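## 4. Setting up the Rallis knitting frame

Clamp the frame to a table before you thread it. The bed holds 66 needles and is heavier at the carriage end.

1. Push all the needles back to position A with the flat edge of the needle pusher.
2. Fit the yarn mast into the rear socket and turn it until it clicks.
3. Set the tension dial to 5 for double knitting yarn. For 4-ply, start two numbers lower.
4. Pass the yarn through the mast eyelet, under the tension disc and down to the carriage feeder.
5. Bring 29 needles forward to position B for the test square.

**Caution:** Do not force the carriage. If it sticks, lift it off, push the needles back and start the row again.

Knit 100 rows in waste yarn before using good wool — a new frame has oil on the needles and it will mark pale colours.
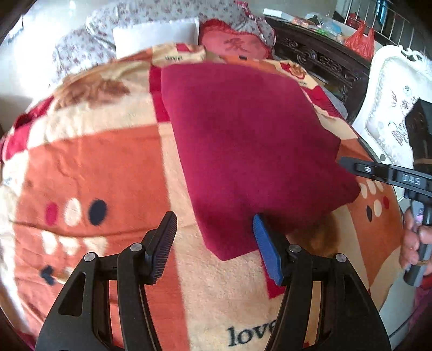 Larger pieces are knitted as separate panels and joined by hand, as the bed is too narrow for a full-width blanket. Block each panel first and leave it pinned until dry. For a patchwork layout, plan your colours on paper. Orange, peach and cream with a deep red, like the blanket on the bed, can be copied in big plain blocks with no change of yarn inside a panel.

6. Lay two panels side by side, right sides up, with the cast-on edges level.
7. Join with mattress stitch, one bar at a time.
8. Steam the seam lightly from the back.

**Note:** Mostitau acrylic yarns must not be steamed. Use a damp cloth and let the seam dry flat.

Spare needles and tension discs are listed in section 7. This section was revised in September by Umut Sönmez.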